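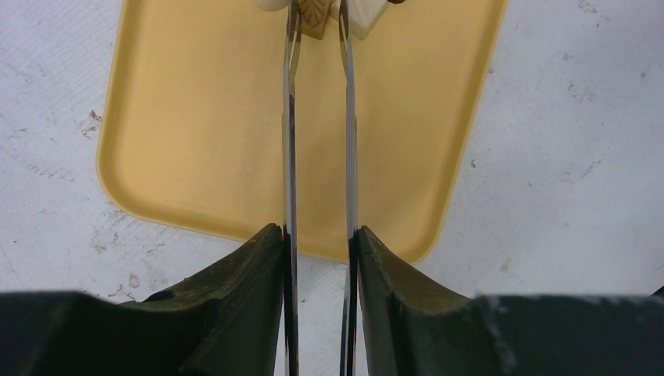

二本歯。クリーム色の柄に金色の口金、模様は扇か葉。

台所の引き出し写真館
2021年9月26日更新

引き出しが開かなくなった。正確に言うと指二本ぶんだけ開いて、そこで何かが突っかかる。定規を差し込んでかき回すこと半時間、ようやく全開になったので、せっかくだから中身を並べて撮ることにした。料理の腕はまったく写らないが、料理道具を買う腕のほうはよく写るページである。

順番は出てきた順。分類は最初の五点であきらめた。説明文はどれも一、二行のつもりで書き始め、いくつかは守れていない。柄に番号札を貼って管理しようとした時期があり、文中に番号が出てくるのはその名残。番号に体系はない。

トップの二本歯について少し。
歯は長くて細く、鏡のように光る。顔を近づけると、こちらの都合の悪いところまで細長く映りそうな光り方だ。二本の歯が柄に入る手前に、茶と金の盛り上がった飾りがついている。わたしは扇だと思って暮らしてきたが、見た人には葉だと言われた。言われてから見ると葉である。三日たつと扇に戻る。
柄はなめらかなオフホワイトで、少しつやがある。材質はわからない。買った先の説明には「上質な柄」とだけ書いてあり、上質であることと柄であることは伝わった。
使ったのは年に一度か二度。肉の塊を焼く日に登場する予定だったのだが、うちでは肉の塊をあまり焼かない。夏にスイカを押さえたら、客が全員黙った。

引き出し上段

木べら（角が丸くなったもの）
もとは四角かったはずだ。減ったぶんの木がどこへ行ったのかは考えないようにしている。たぶん大半はカレーである。

木べら（角が丸くなっていないもの）
上の後継として買った。後継が決まると現職が急に働き出すのは、どこの組織でも同じらしい。四年間、出番なし。

計量スプーン、大さじ
小さじと輪でつながっていたが、輪が外れて独立した。小さじの行方は不明。以来、小さじ一杯は「大さじの底のほう」で量っている。

計量スプーン、もう一本の大さじ
小さじを買いに行って、これを買って帰った。

菜箸、三本
二膳あったものから一本なくなった計算で、残りはそれぞれ長さが違う。組み合わせは三通りあり、どれを選んでも片方が長い。揚げ物のときだけ一番ましな組を使う。

ゴムべら、白
トマトソースに一晩つけたため、今は白と呼ぶのに勇気がいる。先が少し欠けていて、欠けたところがちょうど瓶の肩に合うので、買い替えの話が出るたびに生き延びる。

ピーラー
刃の横に突起がついていて、じゃがいもの芽を取るためのものだと知ったのは去年だった。それまでは引っかかって邪魔な部品だと思っていた。芽は包丁の角でほじっていた。

ピーラー、縦型
人から「縦型のほうが絶対に速い」と言われて買った。速い。人参も、親指も。

バターナイフ、札番号33
このあたりから番号札が残っている。なぜバターナイフが33番で、1番から32番がどこにもないのかは、札を貼った当時のわたしに聞くしかない。当時のわたしはおそらく楽しかったのだと思う。

引き出し中段

中段には蚤の市で買ったものが多い。川向こうの Pakbridge という古道具市に、年に何度か出かける。手ぶらで帰った記録はない。二本歯もここの出身である。

サーバースプーンとサーバーフォーク
四本組で4000円と言われ、二本しか見当たらないので尋ねたら、残りは箱の下にあると言う。箱の下にあったのは値札の束だった。交渉の末、二本で4000円になった。何を交渉したのか自分でもわからない。

裏に数字の入ったスプーン
首の裏に1563とある。製造番号だろうと思うのだが、隣の店の人は年号だと言い張った。その場合、このスプーンは種子島に鉄砲が来て二十年後の品ということになる。ヨーグルトを食べるのに使っている。

チーズ用の小さなナイフ
先が二つに割れていて、チーズを切って刺せる。家にあるチーズは最初から切ってある。

角砂糖ばさみ
爪の形をした先が美しく、角砂糖は長いこと買っていない。一度氷をつかませたら、食卓の反対側まで飛んだ。あれは飛距離としては立派だった。

ケーキサーバー
片側がぎざぎざになっていて、切るところから盛るところまで一本で済むという触れ込み。実際には切るほうでつぶれ、盛るほうで倒れる。誕生日の写真のケーキがどれも横倒しなのはこの一本の仕事である。

エスカルゴ用のはさみ
エスカルゴを家で食べたことはないし、これから食べる見込みもない。しかし握ると開き、離すと閉じるという、ふつうと逆の動きがおもしろくて、市で十分ほど握っては離していた。あれだけ触ったら買うしかない。

骨つき肉の骨を持つ道具
骨にねじで留めて、持ち手にする。説明を三回聞いて、三回とも「手ではだめなのか」と思った。買った。

茶こし、柄の長いもの
網の縁が少し浮いており、茶葉が通る。通った茶葉をもう一つの茶こしで受ける。二段構えと呼んでいる。

もう一つの茶こし
こちらは通らない。じゃあこれだけ使えばいいだろう、という意見は毎年いただく。

引き出し下段

下段は通販のものが中心。市で買ったものには少なくとも思い出話がつくが、通販のものには送料がつく。

Lovileo のりんご芯抜き
箱に「三秒で」とあった。抜くのは三秒、抜いた芯を筒から押し出すのに菜箸で二分。箱に嘘はない。りんごの種が一つ筒の奥にいて、振ると鳴る。

Lovileo のアボカド用ナイフ
芯抜きを買った人にはこちらもおすすめです、と出てきた。切る、種を取る、薄く切る、が一つでできるらしい。届いた週のアボカドは全部まだ石のように固く、食べごろになった夜には家にいなかった。

Lovileo のゆで卵切り
送料無料の線に届かせるために入れた。三点合わせて2356円。針金が一本ゆるんでいて、卵がいつも八枚と一枚の厚切りになる。厚切りのほうをめぐって家の中に静かな競争がある。

Matar の豆むき器
豆のさやをハンドルで送って、むいた豆を下に落とす機械。さやの送りは見事で、豆は左右に落ちる。五月の床からは八月になっても豆が出た。

Matar の豆むき器の説明書
本体より長く読んだので別項にした。七か国語で書いてあり、日本語の注意は「豆以外をむかないでください」の一行のみ。フランス語のほうは二ページある。フランスでは何をむいたのだろう。

泡立て器、小
コップの中を混ぜるための親指くらいのもの。かわいい、と言って買い、かわいい、と言ってしまう。洗うときだけかわいくない。

泡立て器、大
引き出しを開かなくしていた犯人。針金の輪が枠の上に引っかかり、内側からつっかい棒をしていた。取り出したらのびのびと元の形に戻って、少しも悪びれたところがなかった。現在は壁に吊ってある。栄転のようで釈然としない。

フライ返し、柄の溶けたもの
鍋の縁に置いて電話に出た。電話は回線の勧誘だった。溶けたところに指の跡のようなくぼみができて、持ちやすさだけなら家で一番かもしれない。

おたま
柄の先のかぎが伸びきって、もうどこにも掛からない。寝かせておくと必ず上を向き、引き出しの天井をこする。金曜のカレーも正月の雑煮もこれ一本で、記すべき失敗がないため文章が短い。

トング、先がナイロン
閉じた状態で留める金具があり、これが気まぐれに外れる。引き出しの中で夜中に開く音がするのはこれ。初めて聞いた夜は起きて見に行った。

ココナッツの実を削る器具
旅先の Pumavmont で買った。山の町で、ココナッツの木は一本もない。土産物屋の人も何に使うか知らず、二人で大根おろしだろうということで話がまとまった。大根はおろせない。

栓抜き、五つ
引き出しの底に五つあった。瓶の飲み物を買うと毎回見つからず、毎回買ってきた結果がこれで、五つ並べると多少の迫力がある。撮影した晩に瓶を開けようとしたら、撮影台に置いたはずの五つがすでに三つだった。

コルク抜き
両腕が上がる型。腕を上げた姿が万歳に見えるので、子どものころは酒の道具だと知らずに遊んでいた。右腕のかみ合わせが悪く、いまは左だけ先に上がる。質問のある生徒のようだ。

輪ゴム、ひとかたまり
道具ではないが、出てきたので載せる。ほどこうとすると切れる。

正体のわからない部品
灰色の樹脂で、片側にだけ溝があり、真ん中に穴。捨てた翌日に何の部品かわかるという経験を二度しているため、捨てられない。心当たりのある方は下の掲示板へ。前回の更新では「加湿器の足」「カーテンの何か」「うちにもある」の三件をいただいた。一番うれしかったのは最後のものだった。

戻すときのこと

撮り終えて戻したら、入らなかった。入っていたものを出して、泡立て器を一本減らして戻したのだから、計算では余るはずである。押し込むとまた指二本ぶんしか開かなくなる気がして、上段の木べらと下段のココナッツ削りを入れ替えたり、おたまを裏返したりしたが、どうやっても二本歯の居場所がない。長さがあるうえに先が二つあり、何の上に置いても片方が何かの穴に入る。ゆで卵切りの針金の間にすっと収まったときは、きれいだったがさすがに抜いた。

いまは布に包んで、食器棚の大皿の後ろに寝かせている。包む布は古い手ぬぐいで、歯の先が二か所から出ようとするので、先のほうだけワインのコルクを刺した。刺したら見た目がずいぶんおとなしくなった。

よく聞かれること

「全部使っているのですか」
おたまと、ゴムべらと、丸くなったほうの木べらでだいたい済む。

「二本歯は売ってもらえますか」
売らない。エスカルゴばさみなら相談に乗るが、こちらの問い合わせは一件も来ていない。

「引き出しの仕切りは使わないのですか」
使っていた。仕切りも引き出しに入らなくなったので、仕切りは別の引き出しにある。

次の更新

十月に Pakbridge の秋の市がある。今回は何も買わず、よその家の引き出しから出てきたものを見るだけにするつもりで、見るだけのつもりで行くときの鞄は大きいほうにした。戻ったら冷蔵庫の上の籠を撮る予定。あの籠は引き出しに入らなかったものの受け入れ先なので、今日の続きのような中身になると思う。小さじが見つかった場合は、予定を変えて小さじだけで一ページ作る。

掲示板への書き込みは部品の件でも、それ以外でも。扇か葉かの投票はいまのところ葉が二票、扇が一票で、扇はわたしが入れた。

前の更新：洗面台の下の写真館
その前の更新：玄関の傘立て、傘以外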